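Notebook, upstairs kitchenette, Govindasamy fit-out
Sunday, October 9, 2022

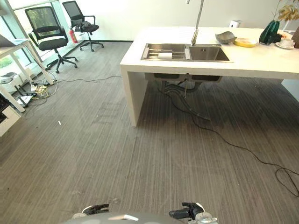

Came in on the weekend to look at the island before anyone signs it off, as Nabila Pangaribuan wants it called finished and I don't. The sales sheet from Jurkitz says "plug-in kitchen, no trades required", and I have been suspicious of that line since I first read it. A sink is a sink. With the front of the thing open you look straight at the waste pipes and the flexi hoses under the bowls, and at the black cable that wanders off over the carpet to a loop on the far side. If that's finished, I'd like to see the sheet define finished.

Carpet is my main gripe. Who puts a double-bowl sink on striped office carpet? Retno's answer was that the client chose the room, and the room had carpet. Fair enough, but the first slow weep from a hose tail goes into the underlay and we'd hear about it in six months by smell. Asked for a drip tray. Helell quote one at 94 dollars, which seems a lot for a folded bit of plastic. Still cheaper than lifting carpet tiles, if they are tiles. Must check, the drawing only says "floor covering, existing".

Slab top and end panel I have no quarrel with. The mitre on the left end is better than I expected from the Jillero workshop. I ran a straightedge along the top, 600 mm in from the left, then again past the sink. No rocking worth writing down. Didn't check square.

Dish rack in the small bowl: someone likes it there. I don't see how you rinse a cup with it in. Retno Wattimena reckons people will use the big bowl for everything and leave the small one as a drainer forever, and she's probably right, in which case we paid for a bowl to hold a rack.

The dressing along the back (leaf bowl, yellow plate, green vase with the dried flowers, cup and saucer) can go before any testing. Dried flowers next to a tap, I give them a week. Nabila says it helps the client picture the place. The client has been here and seen it.

Fire extinguisher is on the floor against the window with the office chairs. It wants a bracket and a sign. Raised this already, got told "next visit".

To do:
- close in the underside, or at least clip the hoses up
- cable: shorter lead or a proper floor cover, 400 mm clear of the walkway
- drip tray, ask Helell for a better price
- bracket for the extinguisher
- fill both bowls, pull the plugs together, watch the joints for 5 minutes with dry tissue under them

Not signing until the last one is done with me in the room.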